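Search this site
Enter keywords
Go

Let the student teams work on boring tasks

By Babatunde Akinola
August 5, 2025

The robotics club at Partington has a two-arm bench this year, and the first question I get from parents is what competition it is for. It isn't for one. The club dropped out of the Plakavgate Challenge last fall, and the members who stayed have spent their time teaching a pair of arms to do kitchen chores. I advise the club on the mechanical side, and I think this was the right decision. I also think more schools should make it.

I should say what we gave up. Plakavgate is a good event. Students build a machine in a season, drive it in an arena for three minutes at a time, and come home either happy or upset. They learn to meet a deadline. They learn to fix a chain with people shouting. I judged there for years and would do it again.

What they don't learn is what happens when a machine has to do the same small job many times in a row with no driver. In the arena, a good run is a good run. If the lift sticks one time in ten, a team can live with that and hope the tenth time falls in practice. I have seen teams reach the finals with a mechanism they could not explain, and the judging sheet had no line for that.

The kitchen work does not let them get away with it. Eun-seong Cha, a senior who leads the group, wrote the task list over the winter. It has two parts, setting out and weighing. Every task is something a ten-year-old can do. When the list went around, a few members were openly disappointed, and two left for the drone team.

The others found out fairly soon how hard the list was. A plastic fork is light and slides when it is touched. A slice of lemon is thin and sticks to whatever is under it. A cup has to be put on a scale without bumping the platform, and it has to be held firmly enough to lift and gently enough that it keeps its shape.
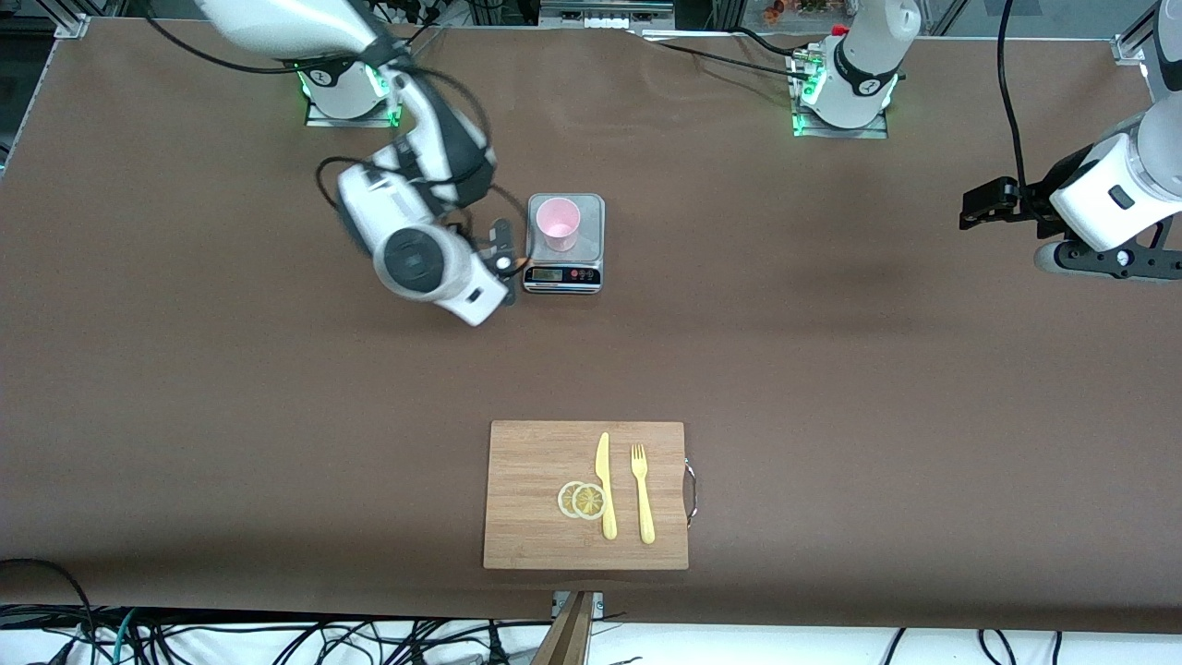 The bench takes up most of one wall of the lab, and the club shares the room with a chemistry section, so everything on the table has to be set up again at each meeting. That turned out to be useful. The students began by marking positions with tape so the setup would be identical every time. Then Eun-seong asked what would happen if they took the tape off. The success rate on the fork fell by more than half. Nothing about the robot had changed. The members had been adjusting their setup to suit the arms without noticing it, and they spent the next month dealing with that.

I can't think of a better lesson in engineering, and it came from a plastic fork.

They also keep a log, which the arena teams never did. Each attempt gets a line with the task, the result, and what went wrong in plain words. By the end of the school year there were 129 entries for the cup alone. A lot of them are failures. One sophomore read the whole log and noticed that the failures came in groups late in the afternoon, and the group is still arguing about whether the cause is the light from the windows or tired students placing the cup carelessly. I don't know the answer. They have a plan to test it in September.

There are fair objections. The first is money. Two arms cost more than a competition kit, and we could only do this with a grant from Jindik, a parts distributor in town. A school without that kind of help could do the same work with one small arm, or with a hobby gripper on a rail. The log is the important part, and the log is free.

The second objection is that it is dull to watch, and this one I accept. At our open house, visitors stood at the bench for a minute and moved on to the drones. Recruiting is harder when the best thing you can show is a cup being set down. We lost members over it, and I expect we will lose a few more - some students want a crowd, and they should go where the crowd is.

The third comes from college counselors, who like trophies on an application. I would only say that when Eun-seong interviewed for a summer position at Alitz, she brought the log. They talked about it for most of the hour, and she got the position.

The club meets again in the first week of school. The fork still isn't reliable, and it stays on the list.

Related
Should drone racing count as a varsity activity?
What the new lab schedule means for chemistry sections
Plakavgate Challenge changes its judging rules
Letters: Who pays for club equipment?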